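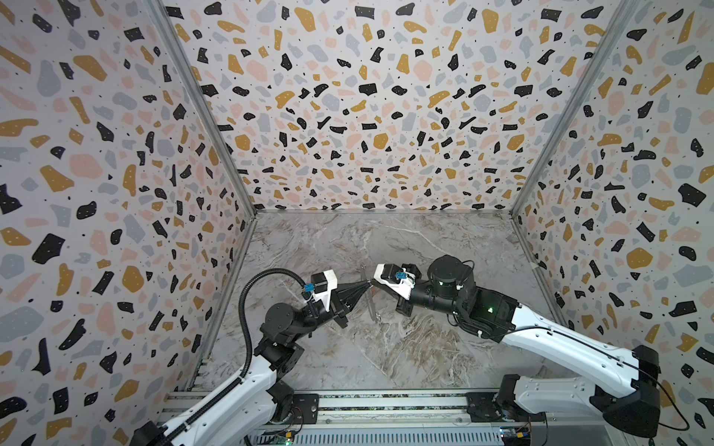
Brisa Bañuelos

Print | E-mail

Section 4. Recording Demonstrations on the Two-Arm Cell

4.1 Purpose

This section sets out the procedure for recording demonstrations on the Gunonus two-arm cell at the Flultunthorpe site. Recordings made under this procedure are added to the Mamo collection and are used to train the handling policy. Operators must have read Section 3 (Powering Up and Homing) before proceeding.

4.2 Before the first recording

1. Confirm that both arms are homed and that the grippers open and close fully on command.
2. Check that the cable conduit beside each arm moves freely through the whole working range.
3. Wipe the floor of the cell and the wall panels. The printed panels are part of the recorded background and must not be exchanged during a batch.
4. Open the Grindetti recorder and select the task from the list. Task 552 covers bringing a pointed part to the center of a thin disc. Task 619 covers work with a perforated strip and a ring.
5. Start a new batch and enter your operator code.

Caution: Keep hands and sleeves outside the cell while the arms are enabled. Use the stop button before reaching in to move a part.

4.3 Recording a demonstration

1. Set the parts out as shown on the task card. Vary their position slightly between demonstrations, within the limits given on the card.
2. Wait for the recorder to show Ready, then begin.
3. Move at an even pace. Long pauses are learned along with the motion.
4. For two-arm tasks, bring both grippers into position before making contact between the parts.
5. Hold the final position for 4 seconds, then end the recording.
6. Mark the recording Keep, Discard or Review.

Note: A failed attempt that is corrected within the same recording may be marked Keep – the correction is useful to the learning system. An attempt that ends with a dropped part must be marked Discard unless the task card states otherwise.

4.4 Checking the close view

Play back the close view from at least one recording in every batch. The fingers and the part must both be visible at the moment of contact. If glare from the floor hides a small metal part, change the lighting level and repeat the recording. Do not move the camera mount; a moved mount requires a new calibration under Section 6.
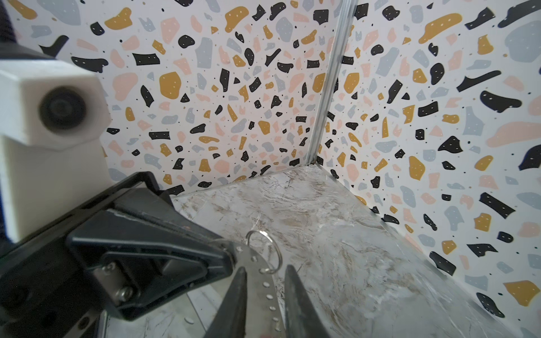
How many demonstrations are needed before a task can be submitted for training?

A task may be submitted once it holds 500 recordings marked Keep. Recordings marked Review do not count toward this number until a second operator has cleared them.

4.5 Closing a batch

1. Return both arms to the rest position and disable them.
2. Resolve any recordings left without a mark. The recorder will not close a batch that contains them.
3. Select Close Batch and wait for the transfer to finish.
4. Enter any damage to parts or gripper fingers in the cell log, with the batch number.

Caution: Do not switch off the recorder during transfer. An interrupted batch must be transferred again from the beginning.

Print | E-mail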